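4.3 Marking and leveling the work surface

Applies to Dornik bench tops, series 7. Complete section 4.2 before starting.

1. Set the bench in its final position and lock all feet.
2. Wipe the top with a damp cloth and let it dry.
3. Place a level along the front edge. Turn the front feet until the bubble is centered.
4. Repeat along the left edge, using the rear feet.
5. With a hard pencil and straightedge, draw lines 100 mm apart in both directions. Press lightly.

Note: The grid is a layout aid only. Take final dimensions from the front edge.
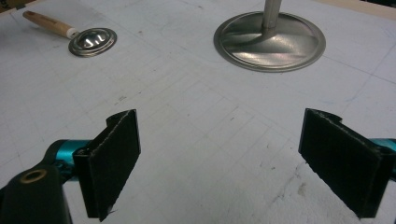 Figure 4-3. Light matte top with pencil grid.

6. Check the diagonals of any square. If they differ, redraw the lines.
7. Fit the rear stop 562 mm from the front edge and tighten both screws.

CAUTION: Do not use solvent or abrasive pads to remove pencil lines. Use a white vinyl eraser.

Smudges and light scuffs do not affect use. For replacement tops, order part 378 from Basberg.

Rev. 21 June 2024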